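Progress report to Solanki, second period
Work package: grasp planning and control software
Prepared by Aarne Mustonen, Dralldale
Saturday, December 14, 2024

Summary
The planner rewrite agreed in July is finished and merged. Work since then has gone into the link between perception and planning, and into the test tooling. One deliverable, the handover to the Kedley site, is behind schedule and is covered under Delays.

Planner
The old planner treated approach and grasp as a single problem and failed as a whole when either part failed. The new one keeps them apart. It picks a set of grasp candidates first, checks each for a collision-free approach, and only then asks for a full arm trajectory. When a candidate is rejected the reason is written to the log, so we no longer have to rerun a case to find out why it stopped.

Planning is now capped at 3 seconds per request. Requests that reach the cap return the best partial result and a flag. Paavo Pelkonen wrote this part and the tests that go with it.

Perception
Object poses still come from the depth segmentation module delivered in the first period. We have added a confidence value to each pose, and the planner widens its clearance when the value is low. This makes the arm slower near cluttered areas, and the margins will need tuning.

Open containers remain the hardest class. The module tends to close over the hollow of a bowl and report it as solid, which removes every rim grasp from the candidate list. A patch that fits the rim separately is in review.

Simulation tests
All planner changes now go through the Skevau test suite before merging. The suite holds 1198 tabletop cases, of which 91 are rim grasps. A full run takes 15 hours on our present machine, so it is started in the evening and read the next day.

The rim cases use a simulated Franka Emika arm over a dining table, with other objects left close to the target — in this one a toy car and an ornate red book share the table with the bowl.
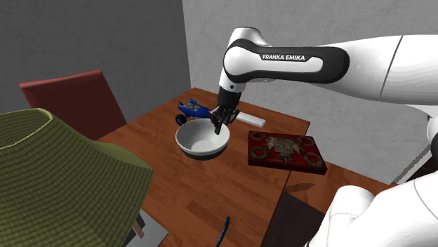
Delays
The Kedley handover was planned for this period. Their controller runs an older message format than ours, and the converter took longer than we allowed for. It works for joint states and trajectories but does not yet carry gripper force limits. We would like to move the handover to the next period. No extra funds are requested.

Next period
Merge the rim-fitting patch and rerun the full suite.
Finish the converter, with force limits, and hand over to Kedley.
Tune the clearance margins on the cluttered cases.
Write the user guide for the log viewer — a draft outline is already in the repository.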